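Trinthorpe Toy Library: blocks and cloths wanted

The toy library at Truscombe reopens on August 5, 2004 after its summer tidy. Gwenaël Lemaire has been through the cupboards and put 19 boxes back on the shelves. Small blocks are the thing we are shortest of, and odd ones are welcome. 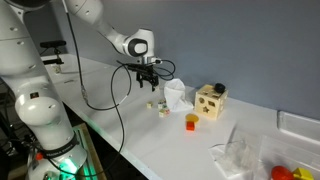
Three small cubes on the white table, with a cloth nearby.

Patterned cubes go in the matching box and plain ones with the building sets. Please wipe blocks before handing them in. We can also use clean white cloths of any size. Leave everything with Lionel Besnard at the Edmont Road door before 5. Loans are still for 2 weeks.

Shared 5 times | 2 comments

Pat W: Have a bag of alphabet blocks from my sister, a few letters missing. Any use?

G. Lemaire: Yes please, missing letters are fine.

Trinthorpe Newsletter, PO Box 1377, Truscombe | Back to top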